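3.2 工作台的布置与日常维护

先说说我们这台双臂机是怎么摆的，这部分审稿时总有人追问，那我就啰嗦一点。机器是Halvorsen的底座配两只五指手，我们实验室里管它叫Letell。台面换过一次，原先那张反光太厉害，深度图老是破洞，现在这张木纹的也有点亮，不过把顶灯调柔以后就能用了。背后立一圈浅色隔板，省得走廊里的人影跑进画面（这招是Teodora Kadrić提的，真管用！）。

最费心的还是手腕这一段。线缆从腕环侧面的小接头出来，左手往容器上方翻的时候，线会跟着扭。早先我把线扎得太紧，11月里连着几天拇指掉线，查了半天驱动板，最后发现是接头松了。后来留了一段余量，每天开机先让两只手空张空合23次，我就站在旁边盯着接头看，哪边晃就停下来重新插紧。指尖的黑色胶面隔一阵用酒精擦一遍，擦完要重新标零位，别偷懒，我偷过一次懒，那天的数据全扔了。

任务本身很简单，就是小白瓶和一只带翻盖的米白色桶。桶放在两手之间，盖子朝后掀，角度由Slavica Omerović手工调，太直了会挡手背。到交稿为止我们一共录了2,062段，其中900段用来训练，718段留作测试，剩下的是调机时录的，没进统计。拇指的接近高度对结果影响很大，高了容易碰桶沿，低了又夹不住瓶肩，具体数值放在附录里，换了手指胶面以后记得重新量。
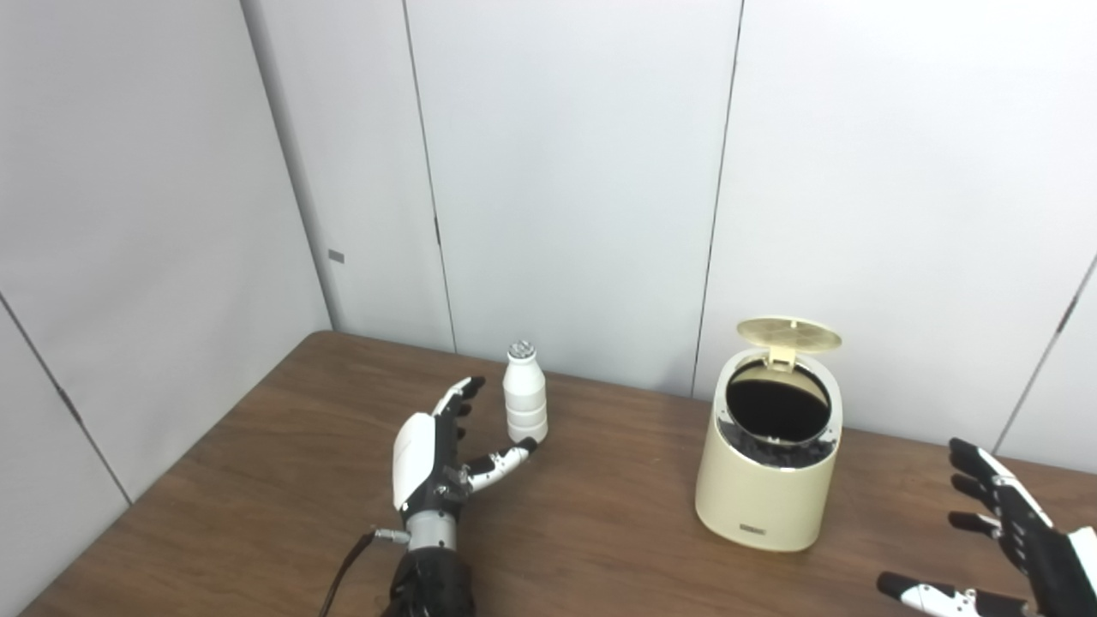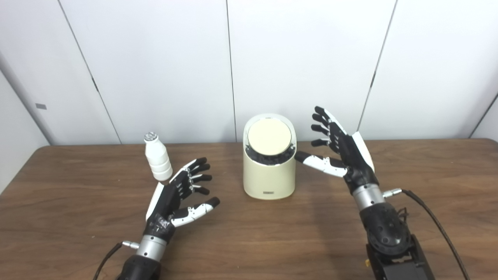
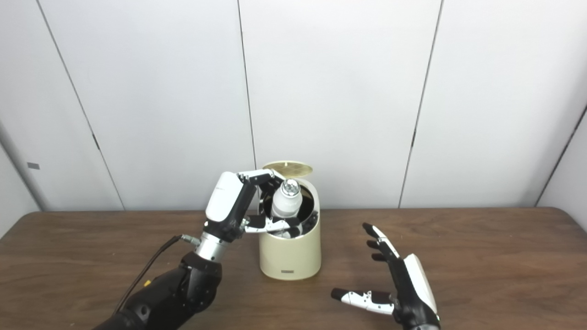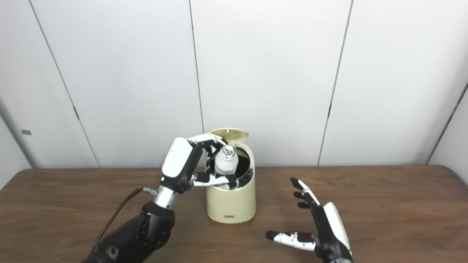 图4 工作台与双手。第一、二幅中瓶子立在桶外的台面上，靠近左手；第三、四幅中瓶子在桶内，左手伸到桶口。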